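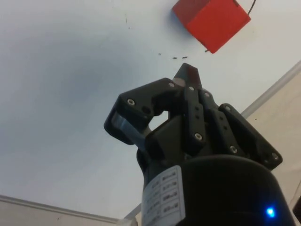

The three-fingered gripper below the red test cube, seen from the wrist camera.

Banafsheh Safavi writes control software, and most of her week goes into the gap between what a planner asks for and what the fingers do.

"The planner hands me a pose," she says. "It doesn't care how I get there. I have to care."

Safavi works on Jadow, the grasp controller at Holst. It sits between the planner, Zillora, and the motor drivers. Zillora picks a contact point for each finger. Jadow turns those points into joint commands and decides what to do when something moves.

A cube on a wire is a good way to find mistakes, she says. On a table, the table helps you. If one finger arrives early, friction holds the object still until the others catch up. A hanging cube swings away.

"You touch it with one finger and your plan is out of date," she says. "So the controller has to look again before it closes, and it has to do that fast."

The current version updates the cube's position 50 times a second. Colour does most of the work, with red against a white surface being easy to separate. Shadows are harder. Version 2 of the tracker sometimes took a dark patch beside the cube as part of it and shifted the centre to one side. Version 3 fits the cube's faces first and ignores whatever is left over.

The other trouble is the fingers themselves. From the wrist, they cover part of the view, and they cover more as they close. Safavi's answer was to have the software draw its own fingers from the joint readings and mask them out. It took her until May to get the mask to line up.

"I was out by 7 pixels and blamed the lens for weeks," she says. "It was a sign error -- my sign error."

She keeps the logs from every failed grasp and replays them through each new build in a tool called Jakomau. A build that drops a grasp the old one held doesn't go on the robot.

Next she wants Zillora to take the swing into account when it chooses contacts. At the moment it plans as if the cube were fixed in the air.

"That's fine for a first try," Safavi says. "I'd like the second try to be better informed."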